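14 January 2019

Quick one tonight. Well, it was meant to be quick. Kettle's on, bag's half packed, I've got an early start and I should be in bed.

So. Folding. I said in the last post I'd write up how the shirt thing was going and then didn't, for ages, because Christmas, and then because the boiler. Boiler's fine now. Nearly 700 pounds, but fine. Not talking about it.

Background for anyone new: small flat, two rooms and a bathroom you have to reverse out of. One chest of drawers, a Ruseo, bought second hand off a woman two streets over who was moving to somewhere with built-ins. Lucky her. Four drawers, the bottom one sticks. Everything I wear has to live in it, or on the back of the bedroom door, and the back of the door was getting silly. Couldn't close it. Couldn't really open it either.

My old system was: take washing off the airer, put on chair, wear from chair. When the chair got too high, shove it all in a drawer in one go and lean. You know the lean. I'd been doing the lean since I was at college.

Then last April I stayed a week at the Lendetti, the guest house on the coast I keep banging on about, and they'd do your washing for a small charge, and it came back in a paper parcel. Every shirt the same size. Flat, square corners, collar at the top. I put the whole lot in my case and there was ROOM. Space down the side for shoes. I sat on the bed and looked at it for a good while, which says something about the sort of holiday I was having.

Came home and tried to do the same and it was rubbish. Lumpy parcels, sleeves hanging out. Gave up, went back to the chair. Tried again in the autumn. Gave up again. This is attempt three and it's stuck, so I'm writing down what changed, mostly for me as I know I'll forget it by summer.

**The surface**

Was folding on the bed. Don't. The bed's soft and the duvet moves, so you pull one side straight and the other side goes walkabout, and when you press down to get the air out you just make a dent. Also my bed's low so after ten minutes my back's gone and I'm cross and the last few things get rolled in a ball.

Table's better. Mine's round, which I thought would be a pain (no straight edge to line up to) but you get used to it. Nothing on it to snag, that's the main thing. I did catch a jumper on the corner of the old desk once and never quite forgave either of them. Wipe it down first. Learnt that with marmalade.

Flowers can stay, they go to the far side. I like something to look at.

**The actual fold**

There's loads of ways. I tried the fancy one where you pinch in two places and flick and it's supposed to fall into shape. Got it right once, never again. Fine at parties I suppose. Depends on the parties.

What I do now, long version:

- shirt face down, collar away from me
- smooth from the middle outwards, flat hands, don't rush it
- one side in, to just past the edge of the collar
- sleeve back on itself so it isn't poking out
- other side same
- bottom up, once for the deep drawer, twice for the shallow one
- turn it over, pull the top corners out a bit, done

The last bit is the bit I'd been missing. I used to flip it and chuck it on the pile. If you take hold of the two top corners and give them a gentle pull, away from each other, the whole top edge goes straight and most of the bumps underneath go with it. Two seconds. Not a tug, you'll stretch the neck. Just till it's taut.

You don't get rid of all the creases, mind. I'm not ironing T-shirts, life's short and my iron is a Dehghan from the year dot that spits brown water at anything pale. Soft creases, fine. They drop out when you've had it on ten minutes. What you want is no hard ones, where it's been folded over on itself in the pile and pressed by everything on top.

Collars though. Collars I do fuss over a bit. If there's a coloured one or a bit of trim I leave it showing at the top so I can tell which is which without digging. I've got too many white ones. Every one of them looks the same once it's a rectangle. So now it's like the spines of books, sort of, a bit of colour along the top and I know what I'm pulling out. 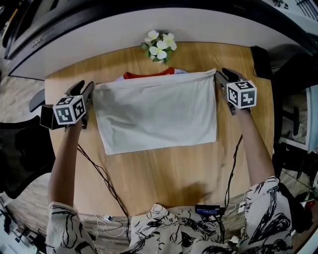

*Top corners out, red showing at the top. Flowers supervising.*

**Drawers**

Right so then they go in. I was stacking them flat, one on another, and then of course you want the one at the bottom and it all comes up with it like a cake. Now they stand up on end, in rows, front to back. Everyone's been telling me to do this for years. Everyone was right, fine.

Bit of a trick when the drawer's not full: they fall over. I use a shoebox lid cut down, wedged across. Looks awful, nobody sees it. There are proper dividers you can get, the Gidetti ones with the spring in the middle, and I did look, but they want 20 quid for a set and I've a cupboard full of shoe boxes. Maybe if I see them in a sale. Maybe not even then.

Order at the moment, top to bottom:

1. pants, socks, the one swimming costume
2. T-shirts and anything with a collar
3. jumpers, thin ones only
4. the sticking drawer. Thick jumpers, PJs, things I don't want to think about

Ran a bit of candle along the runners of number four. Slightly better. Still needs a knee.

**What I don't fold**

Anything slippery. Tried, it just slides off itself and ends up at the back of the drawer behind everything like it's hiding. Those go on hangers.

Big hoodies. I can do it but they're the size of a loaf when they're done, so what's the point. Hooks.

Fitted sheets. No. Don't write in. I've watched it done, I've had it shown to me slowly, I know about the corners inside the corners. They get balled up and put inside the matching pillowcase and then it's shut away and that's as good as folded in my book.

Tea towels I do in thirds, longways, then half. Takes no time and they look lovely in the basket, I'd do tea towels all day.

**When**

The other thing that helped was doing it straight off the airer. If I put it on the chair first, even "just for a minute", I've lost. The chair has been moved to the kitchen. It's got the recycling on it now which is a different problem.

I do it with the radio on. One load is a bit less than one programme. If it's a long load I stop halfway and have a cup of tea and then I do actaully go back to it, which the old me wouldn't have.

I do small stuff last. Socks are the worst for making you feel like you're getting nowhere, so if you start with them you're fed up before you get to the shirts. Big flat things first, nice pile, feel good, then socks on a wave of that.

**Packing**

Which is why I'm writing this tonight really. Off in the morning for a few nights, back at the Lendetti as it goes (winter rates! and they've got the good room free, the one over the back with the window seat). And the case is the small one, and it's done apart from the wash bag, and there's room down the side for shoes. I did that. No paper parcel but otherwise same as theirs, near enough. I've even got the thick jumper in, the green one, flat along the bottom with the shirts stood up on top of it.

Not taking the iron, obviously.

Train's 1620 on the way back so I'll have most of that last day, might try and do the walk up past the lighthouse if it isn't blowing sideways. It was blowing sideways in April so I don't hold out much hope for January. There's a café up there that does cheese scones the size of your head. Will report.

Couple of things from the comments on the last post while I think of it:

Someone asked about folding jeans. Half longways, crotch bit tucked in so you get a straight line, then thirds. They stand up by themselves, jeans are the easiest thing in the house.

Someone else asked if it lasts or if the drawer's a tip by the end of the week. Bit of both. Number two has stayed tidy since the start of December. Number one is socks, so. I redo that one when I can't shut it. And if I'm in a hurry in the morning and pull the wrong shirt it goes back in a bit squashed and I don't loose sleep over it.

And no, I haven't done the airing cupboard yet. I opened it, had a look, shut it again. There's a sleeping bag in there under a lot of pressure and I don't want to be the one who lets it out. Spring job.

Right. Wash bag, charger, book, bed. Need to remember to turn the heating down, and take the bin out, and the milk wants using so I suppose it's cereal for supper.

Back in a few days.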